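Dreltstead Animal Welfare Group
Minutes of the March meeting, held in the upstairs room at the Norkisa Centre, 7.30 pm

Apologies were received from 2 members. The minutes of the previous meeting were agreed with one correction: the petition closes at the end of the month, not the middle.

1. Donkey rides at Evotberg Sands
The petition asking the council not to renew the beach licence stands at 3654 signatures, counting paper and online together. The licensing office has confirmed that it will take both kinds, provided every paper sheet carries the full wording at the top. Sheets from the Mosoti café do not have it and will have to be done again.

The council's reply to our February letter was read out. It says the operator meets the present rules on rest breaks and shade. Members felt the rules themselves are the problem – they set no upper limit on working hours in hot weather. It was agreed to write again asking for the inspection reports from the past 2 summers. 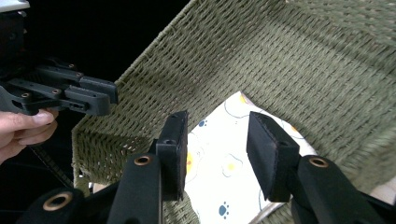 A member asked whether we should also approach the operator directly. Views differed. Some thought a private meeting might get the animals retired sooner, others that it would weaken the case before the hearing. Put to a vote and not carried.

2. Sanctuary places
The sanctuary outside Mosoti can take 8 donkeys if they are released, but only as bonded pairs and with passports in order. Transport is not included. The secretary will get a price.

3. Hearing
Date still to be fixed. We are allowed one speaker for five minutes. A draft of the speech will be sent round by email, comments back within a week please.

4. Any other business
The leaflet still gives the old postal address. Remaining copies to be used up with a sticker over it.

The meeting closed at 9.10 pm. Next meeting in April, same room.

Contact the secretary | © Dreltstead Animal Welfare Group | Back to top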